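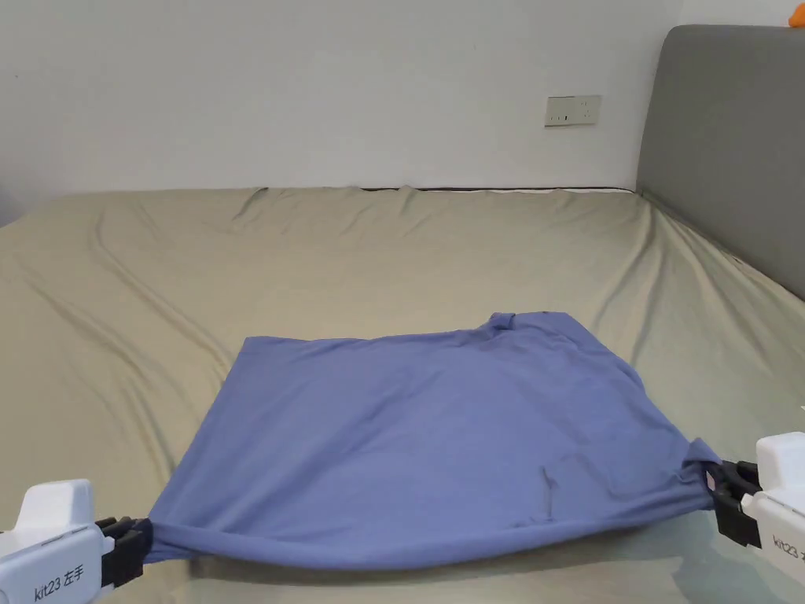 Page 3

Progress report to the Mac an tSaoi Fund
Nestside clothing label, first collection
2023-04-10

Where we are

Nestside received its grant from the Fund in January to take a small range of everyday clothing from samples to sale. The work was split between our studio at Asanwood, where patterns are cut and samples sewn, and the Fatalero knitwear factory, which makes the finished pieces. This report covers the period since the grant was paid. Sampling is finished, the first production run is under way, and the online shop is built but not yet open.

The range has been cut back from the one in our application. We had planned T-shirts, a sweatshirt, a rugby-style top and a light jacket. The jacket has been dropped. The zip we wanted had a long lead time and the cheaper one spoiled the front of the sample, so we have moved that part of the sampling budget over to the rugby-style top. It has a twill collar and rubber buttons, and needed two extra rounds before the placket would sit flat.

Sampling and fit

We made 81 samples in all. Most were T-shirts, as we wanted the same cut to work across every size and the first pattern was too narrow at the shoulder on the larger ones. The second pattern put that right but made the body too long. The third is the one now in production.

Fit sessions were held at Asanwood on three evenings. People tried on two versions and filled in a short form. The main complaints were a neckline that felt tight and sleeves that stopped at an awkward point on the arm. Both have been altered. The sweatshirt drew few comments, apart from several requests for a deeper cuff, which we have added.
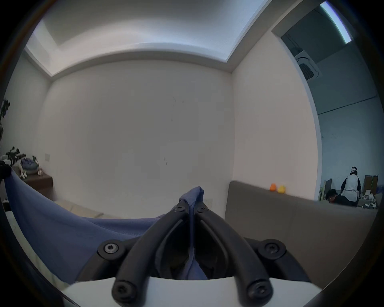

Colour took longer than we had allowed for. The application listed five shades, and Fatalero advised us that small dye lots in that many colours would push up the cost of each piece. We have settled on three: off-white, dark green and a washed blue. The last of these was the hardest to agree on. In daylight our first swatch was close to the blue-gray of the cloth held up against the white wall, and on the website proofs it came out flat and rather cold. The dye house has since warmed it a little, and we signed off the new swatch in both daylight and shop lighting.

Production

The first run is for 2,000 pieces across the three styles. Fatalero has finished knitting the jersey and cutting has begun. The factory sends us a sheet at the end of each week showing what has been cut, sewn and pressed, and so far it is keeping to the dates it gave us.
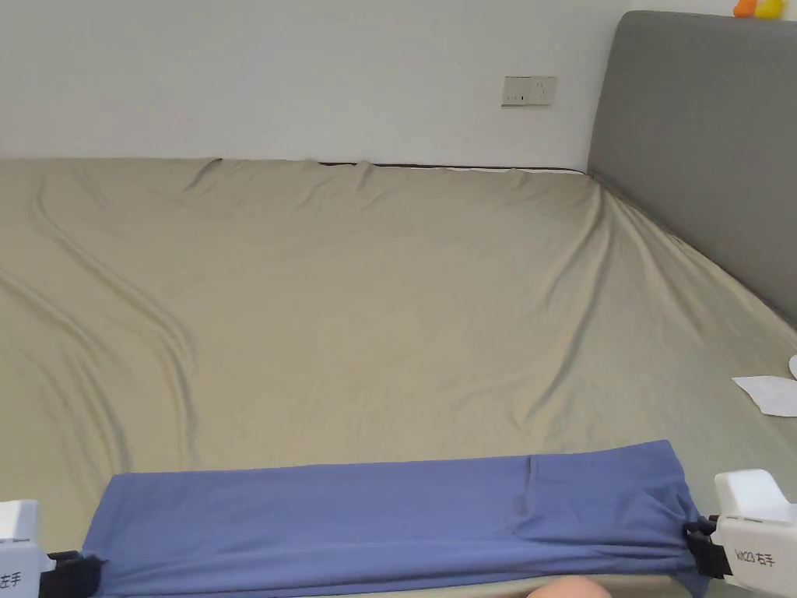

Labels and swing tickets were delivered late, and the first batch had the washing temperature printed wrongly. The printer replaced them at no charge. We lost eight working days, but as sewing had not started there was no effect on the factory's own dates. The neck label is now printed straight on to the cloth – several people at the fit sessions had said they cut woven labels out.

Sales and stockists

We opened a waiting list for the launch and 151 people have joined it. Two independent shops have agreed to take the T-shirts on sale or return, and a third wants to see the sweatshirt before deciding. We had hoped for firm orders by now. Buyers like the clothes but are wary of a label without any sales history, and most have asked us to come back with figures after the summer.
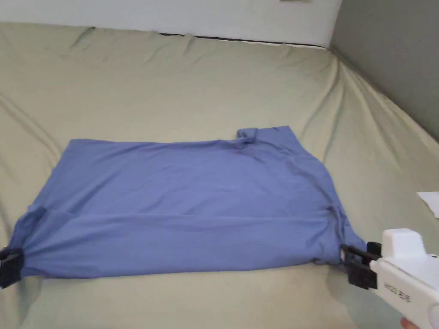

Prices have gone up slightly from those in the application. The cost of cotton yarn is the main cause, and we have kept the rise on the T-shirt as small as we can. The sweatshirt carries more of it.

Spending

Spending is within the total agreed. We are under budget on travel and over on sampling, for the reasons given in the first section. We would like the Fund's agreement to move the unspent travel money to product photography, which was costed too low. A revised budget sheet is attached.

Next steps

Finished T-shirts are due at Asanwood first, followed by the sweatshirts and then the rugby-style tops. Each delivery will be checked for measurement and stitching before it goes into stock. The shop opens once the first two styles are in. Our next report will give sales by style and size, and the rate of returns.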